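The Bed Is the Best Table in the Apartment

Notes on folding, from a reader of fabrics who learned it late

In my first apartment in Wustanville there was a table for eating, a table for the sewing machine, and no place at all for folding. I paid 586 a month for two rooms, and the clean laundry lived on a chair. When the chair was full, I wore what was on top. I was thirty years old before I understood that I already owned a very good folding table, and that I was sleeping on it.

A bed is wide, it is soft at the edges, and it forgives. A shirt laid on polished wood slides away when you pull one side. On a sheet it stays where you put it, because cotton holds cotton. The height is the only problem. Most beds are too low for a tall person, and after a large wash the back begins to complain. I fold sitting down, with one knee up on the mattress, and I take the small pieces first.

The color of the sheet matters more than I expected. For years I used dark blue bedding, and half of what I wear is also blue, so I was looking for the hem with my fingers. Now I prefer something pale and quiet under the work. Blue on a soft gray-green is very easy to read: you see the sleeve, you see the neck, you see where the cloth has rolled under itself.

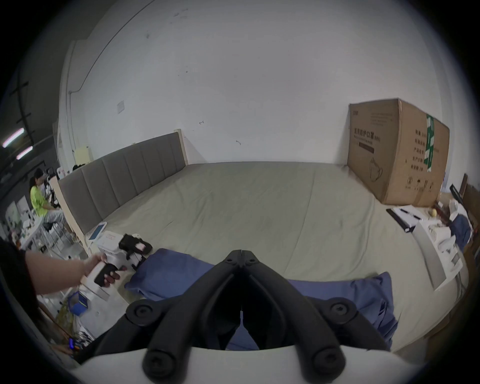 I also stopped trying to clear the whole room before I begin. There is always a box in the corner that waits for somebody to decide about it, and there is always paper and a pen where I wanted to put the socks. It can stay. What I need free is one piece of mattress as wide as a shirt with open sleeves, and a second piece for the pile. If I wait until the room is perfect, the laundry goes back to the chair.

The T-shirt is the real subject, of course. Everybody has them, everybody folds them, and in the six homes where I have lived or stayed for a longer time I saw six ways of doing it. My aunt folded in the air, with the chin. My roommate at the school in Aquino rolled everything like a pancake and said it saved space, and her drawer was always open by a hand because it did not close.

My own way begins at the bottom. I put the shirt down flat, front side up, and I do not touch the sleeves at all. First I take the two corners of the lower hem, one in each hand, and pull them apart until the band is straight. It should be a firm pull but not a strong one. Jersey is knitted, so it gives to the side and then comes back, and if you pull too hard the hem gets waves that only an iron removes. When the hem is straight, the body of the shirt usually follows, and what is left of the wrinkles can be pushed out toward the neck with the flat hand.

Many people start from the shoulders, and I did it too. The shoulders look like the natural place to hold a shirt, as we do it in a store. But the seams there are short and thick, and they do not tell you if the shirt is lying crooked. The hem is the longest line on the garment. If that one is right, you can trust the rest.
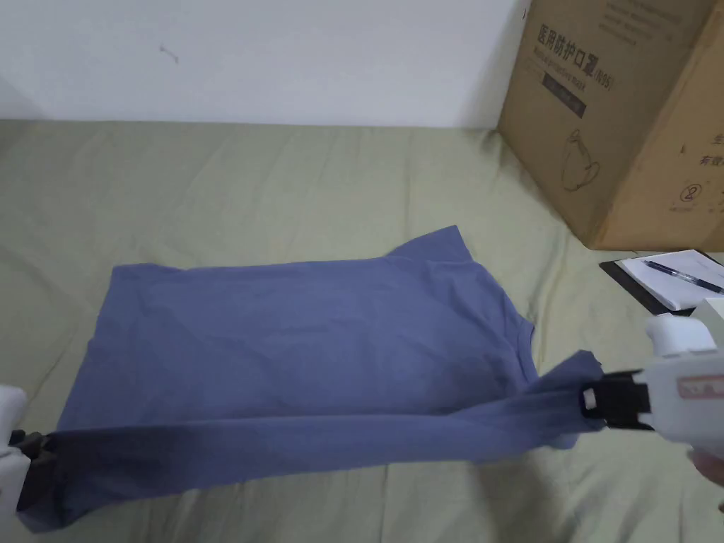
From the readers' letters came a friendly protest, already in January when I first mentioned the hem on this page: that it is a nice method for a new shirt, but old shirts are twisted, and if the hem is straight then the side seams walk around to the front. The letter asked which of the two should win.

The hem should win. A cheap T-shirt is often cut a little off the grain, and after some washes the side seam moves forward on one side and back on the other. I have a gray one from Prostotik where the seam arrives almost at the belly. You cannot fold this away. If you follow the seam, you get a crooked package with one corner longer, and it falls over in the drawer. I let the seam go where it wants and fold by the outline.

After the hem comes the middle. I fold one side in to the center, sleeve and all, then turn the sleeve back so it lies inside the body. The same with the other side. Now there is a long strip, and it goes up from the bottom in thirds. For a shallow drawer I make one more fold. The collar stays on the outside, and this is only vanity — I like to see necks in a row when I open the drawer.

Thick and fuzzy cloth needs another hand. A fleece or a good towel has air in it, and this air has to go somewhere. If you fold such a piece quickly into a small square, it opens again like bread dough. I make fewer folds and bigger ones, and after each I lay the forearm across and wait for one breath. I do not press the edge sharp. A fuzzy cloth keeps a round edge, and a pile of round edges looks perfectly fine on a shelf.

The end of the cloth is the part where I was impatient for a long time. There is a small flap left over, it stands up, and you want to push it under and be finished. I now take it between two fingers, near the lower edge, open the last fold only, and lay it again. It costs a few seconds. When I pushed it under, I found it hanging out of the closet the next morning.

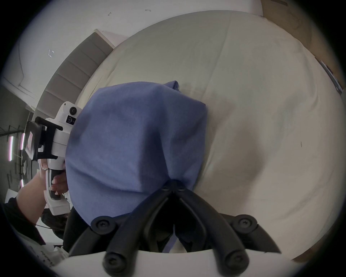 Why fold towels at all, wanted to know a subscriber in Fludano, when they are used the same evening and nobody visits the linen closet? In that household they hang over a rail or they lie in a basket, and the family is as dry as any other.

I have no strong answer to this. A basket is a good thing, and for kitchen cloths I use one also. But my linen shelf is 92 centimeters wide and it has to hold bedding for two people, all the towels, and a winter blanket that I can't put anywhere else. Without folding, only half of it fits. With a wide closet, I would maybe be more relaxed.

There is another small matter, which is the sheet. If you fold on the bed, you should look at what is on it before the clean things come down. A white sheet shows every mark, so it is honest in this way, but it also gives its white lint to anything fuzzy and dark. I shake the sheet once, smooth it with both hands from the middle to the sides, and only then empty the laundry bag. Large wrinkles in the sheet will come through a thin shirt and you will try to smooth the wrong fabric. I have done this more often than I want to say.

Two people can fold together on one bed, if it is wide enough and if they agree who has the pile. We do it this way with duvet covers, each of us at two corners, walking toward each other. With T-shirts we work separately and do not correct. My husband leaves the sleeves out like small wings, and these shirts go in his drawer.

The evening is my time for it, after nine, with the radio on and the lamp from the side, so that the creases throw a little shadow and I can find them. A full load takes me until the news. Then the pile has to leave the bed, whether the closet is in order or not, and I carry it over in two trips with the towels at the bottom.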